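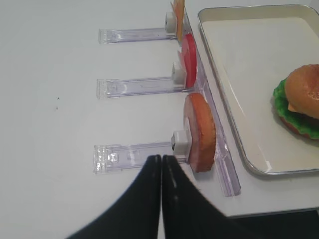
Section 4 covers comparing two sets of fingers on the same arm. The procedure uses thin parts held upright, which show the differences between fingers sooner than blocks or cups do. In the food set, the yellow-orange slice and the red round slice each stand at a white clip at the end of a clear plastic holder, and the thick patty has a holder of its own. The patty is the easiest part to grip squarely and should be used for the first run with any new set of fingers. Leave the thin slices until the patty run is complete.

Read Section 3 (Mounting and Wiring) before you begin. The controller must be running Fellora 28 or later. Earlier releases do not store the closing force with each run, so the results of two finger sets cannot be compared.

4.1 Before you start

1. Press the stop button and check that the arm holds its position.
2. Wipe the finger pads with a dry cloth. Do not use alcohol on the Skanstead pads.
3. Check that the table and tray are where you want them for the whole comparison. If either one is moved between finger sets, start over.
4. Open the Fisa screen on the controller and choose New Comparison. Enter a name for each finger set. Names longer than 19 characters are cut short in the printed report.

NOTE: Mark the position of each holder on the table with tape. The marks let you put a holder back if a finger knocks it.

4.2 Setting the wrist camera

1. Move the arm to the Look position from the Fisa screen.
2. Open the live view. Both fingertips must be visible at the bottom of the picture, with the part you intend to grip above or beside them.
3. Set the exposure to Manual. Start at 900 and raise it in small steps until you can make out the edges of the clear rails. Do not go past 1000. White tables wash out quickly, and the rails are the first thing to go.
4. Save the exposure with the comparison. Do not change it when you change fingers.

NOTE: Small bright points on a clear rail are reflections and can be left alone. If a reflection falls on the part itself, turn the nearest lamp away and check the live view again.

4.3 Zeroing the fingers

1. Choose Close, Slow.
2. Let the fingers come together until the controller beeps, then choose Set Zero.
3. Choose Open, Full. Check that both fingers travel the same distance from the center. If one lags, go back to Section 3.4 and reseat it.
4. Repeat steps 1 to 3 once. The two zero readings should match. If they do not, the finger screws are loose.

CAUTION: Keep hands away from the fingers while zeroing. The force limit is not active until zero has been set.

4.4 Checking the approach

Run the approach without gripping before every first run. The arm moves to each part in turn, pauses, and backs away.

1. Choose Approach Only and set the speed to Low.
2. Watch the live view at each pause. The open fingers should have clear space between them.
3. Look for overlap between a finger and a holder. Overlap in the picture does not always mean contact, so check from the side of the table as well.
4. If a finger would touch a holder, raise the approach height and run the check again.

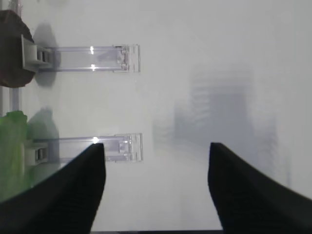

Figure 4-2. Wrist camera view with the fingers apart. The left finger overlaps part of the lower clear clip, near the green part.

If you see overlap like that in Figure 4-2, stop and do step 3 from the side before going on.

5. When all approaches are clear, choose Save Approach. The same path is then used for both finger sets.

4.5 Running the comparison

1. Choose Run A. Grip the patty first, then the other parts in any order you like, but use the same order for Run B.
2. After each grip, enter Held, Slipped or Missed. A part that comes out of its clip but turns in the fingers counts as Slipped.
3. Put the part back in its clip by hand with the arm stopped.
4. When Run A is finished, stop the arm, change the fingers, and repeat 4.3 and 4.4.
5. Choose Run B and repeat steps 1 to 3.
6. Choose Report. The two runs are shown side by side with closing force and result for each part.

CAUTION: Never reach for a part while the arm is paused. Paused is not stopped. Press the stop button first.

NOTE: A full comparison takes about 28 minutes once the camera is set. If you have to break off, choose Hold Run. The controller keeps the run until it is switched off.

4.6 Changes to this section

December 6, 2019: Steps 4.3.4 and 4.4.5 added. Exposure limit lowered. Text by Nives D'Amico, checked by Volkan Karakaya.

Continue to Section 5, Changing the Pads.

Print this page
E-mail this page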